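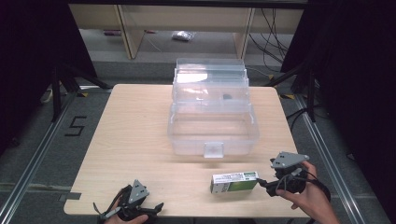 Quando contei à minha irmã que ia passar o dia inteiro a guardar coisas em caixas e que no fim ia escrever sobre isso, ela perguntou-me se o jornalismo estava assim tão mal. Não está (bom, está um bocadinho), mas a verdade é que eu andava a pedir à Flultik desde fevereiro que me deixassem passar um turno na sala de recolha, e quando finalmente disseram que sim nem perguntei a que horas era. Era às sete da manhã. Devia ter perguntado.

A Flultik não fabrica robôs. Fabrica exemplos, que depois vende a quem os treina, e o projeto em que me puseram chama-se Stakis: tarefas domésticas de arrumação, feitas por gente normal com uma pinça em cada mão. Pega-se num punho preto, mexem-se os dedos mecânicos na outra ponta, e tudo o que fazemos fica registado para que um sistema aprenda a fazer o mesmo. Pensei que ia encontrar uma coisa de filme. Encontrei alcatifa cinzenta, uma mesa de madeira clara, cortinas pretas dos lados e um 5 marcado no chão. E foi nesse 5 que passei o resto do dia!

A minha tarefa cabia numa linha: pôr a embalagem na caixa e fechar a tampa. A caixa era daquelas de plástico transparente, com tampa articulada e uma patilha à frente, e a embalagem era um cartãozinho branco com uma faixa verde. Um minuto, pensei eu. Meio, se me aplicasse.

Pois. Com as mãos nuas, claro. Com as pinças, a primeira coisa que se descobre é que passámos a vida inteira a usar a ponta dos dedos sem lhes agradecer. Eu aproximava a pinça direita do cartão, fechava, e o cartão fugia. Tentava por cima, e ele rodava. Ao fim de várias tentativas lá o apanhei pela ponta, levantei-o todo contente e bati com ele na borda da caixa. A formadora, que já viu de tudo, limitou-se a dizer «essa também conta» e a apontar qualquer coisa no computador.

E conta mesmo, foi o que mais me surpreendeu. Eu achava que só queriam as execuções bonitas, mas no Stakis guardam-se também as tentativas falhadas, desde que a pessoa corrija e acabe a tarefa. Se o sistema só vir embalagens bem apanhadas à primeira, fica sem saber o que fazer no dia em que uma escorregar. O que deitam fora são as hesitações compridas, aqueles momentos em que ficamos de pinça no ar a pensar no almoço (fiz vários, peço desculpa a quem os teve de cortar).

A meta do turno são 60 episódios. Um episódio é uma tarefa do princípio ao fim, e entre um e outro muda-se alguma coisa: a embalagem mais para a direita, mais torta, mais perto da caixa, virada ao contrário. Ao meio-dia eu levava 23. O rapaz do posto ao lado, que estudava Geografia e fazia isto três manhãs por semana, ia em 50 e ainda tinha tempo para me explicar que a esquerda não é para ficar a passear, é para segurar na caixa enquanto a direita trabalha. Mudou-me a vida, essa dica. A tampa, que até ali me empurrava a caixa pela mesa fora, passou a fechar quase sempre.

À tarde mostraram-me o Ejigu, o programa onde se reveem as gravações, e vi-me a mim próprio de fora pela primeira vez. Que coisa esquisita! Faço um jeitinho com o pulso antes de pegar em qualquer objeto, uma espécie de aceno, e perguntei se isso também se aprendia. Aprende-se, disseram-me. Quando há poucas pessoas a gravar, as manias delas passam para o robô, e por isso a Flultik vai trocando a equipa. No arquivo do Stakis, só desta tarefa com a caixa, havia 305 episódios antes de eu chegar, e fiquei a matutar em quantos acenos meus é que lá terei deixado.

Saí às quatro com os antebraços a arder. Nessa noite fui arrumar a loiça e dei por mim a segurar na tigela com a esquerda, muito direitinha, à espera de que alguém me mandasse começar o episódio seguinte.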